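Opinion | Home & Institutions
184 shares | 2 comments

The Case for the Empty Drawer

By Melina Tzavaras

Every shared kitchen has a refrigerator, and every shared refrigerator has a lower drawer whose purpose is never settled. In the residences I have overseen, it is used for onions in September, for bread in November, and by spring for items whose owners have moved out. I wish to argue that this drawer should be assigned to bottled drinks, and that it should be emptied completely before it is assigned to anything.

The residence at Sendosberg houses 85 people across its kitchens. When our office revised the kitchen rules, we received many proposals about labels, shelf divisions and fines. Few residents wrote about surfaces. Yet the white surface beside the appliance is where groceries first come to rest, and its condition determines much of what follows. A clear counter allows a person to set down a bag, open the refrigerator and put each item where it belongs. A crowded one encourages the same person to push everything onto the nearest shelf and leave.

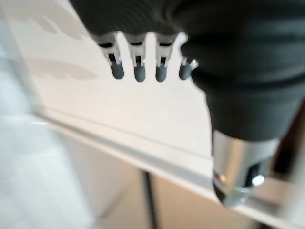
A bright white surface in the kitchen.

The revised rules therefore begin with the counter. It is to be cleared before any groceries are unpacked, and wiped after the last item has been put away. Periklis Dimitriou, who managed the building before me, objected that residents would regard this as an imposition. Some did. I maintain that a rule requiring a minute of attention is a modest one, and that it asks less of people than the monthly cleaning it replaces.

The matter of bottles is more contested. The refrigerator door is the customary place for them, and manufacturers have long encouraged the habit by providing deep racks there. In a household of two this arrangement is satisfactory. In a shared kitchen the door is opened constantly, the racks fill with sauces and milk, and a large bottle of cola is laid on its side across somebody's lettuce. A pull-out drawer near the floor is better suited to the purpose. It bears weight low down, it can be viewed from the top, and it leaves the shelves to food.

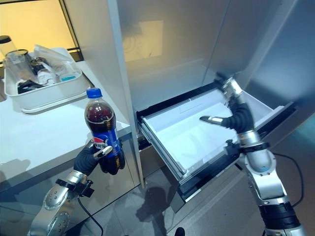
A bottle of Pepsi at the open refrigerator drawer.

I would add one condition. The drawer must be a plain bin, without inserts or baskets. Our purchasing records show that the residence spent 3094 dollars on kitchen organizers over the life of the previous rules, and most of them are now in a storage closet. An undivided drawer is easily washed and easily inspected, and its contents are evident to any resident who opens it.

It may be said that an administration should not concern itself with where a person keeps a soft drink. I respect that view, and in a private home I would share it. A common kitchen is a different matter. Residents who do not know one another must be able to rely on finding space, and that reliance depends on small rules that are clearly posted and consistently applied. I have asked that the drawer rule be printed on the card inside each kitchen door, beneath the rule on counters and above the one on dish towels.

Filed under: Shared Living, Kitchens, Storage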